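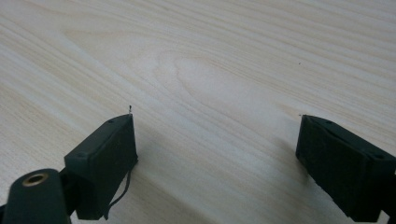 January, 9.40. Chores bench, wiping and folding. Yuto and I are on the folding; Dorottya has the Kuvon arm next door and wants numbers by four.

Wiping first. The Galtine planner still treats a table as done once the pad has passed over every part of it, so crumbs pushed to an edge count as clean. Tolera's fix is to look again afterwards and go back for whatever is left.

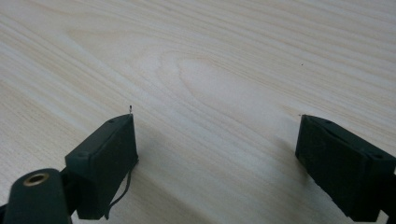
My worry with his fix is the threshold. Set it low and the planner chases the grain all morning, set it high and it leaves real dirt. A tiny dark speck on pale wood, like the one out beyond the fingers, could be dirt or could be a mark in the timber, and I would scratch it with a nail to find out. The arm has no nail. Left at 7 for now.

Folding next. Aim is still garment to tray in under 40 seconds. Flat towels are fine. Shirts and jackets are not – it finds an edge, lifts, and has no idea which edge it has got.
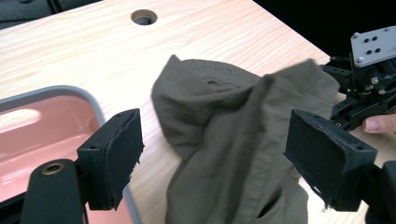
Olive garment, bunched, pink tray to the left.

Gergely asked again if it could do a household's laundry yet. Told him towels yes, the rest no. To do: new pads, ask Pruvost for a price.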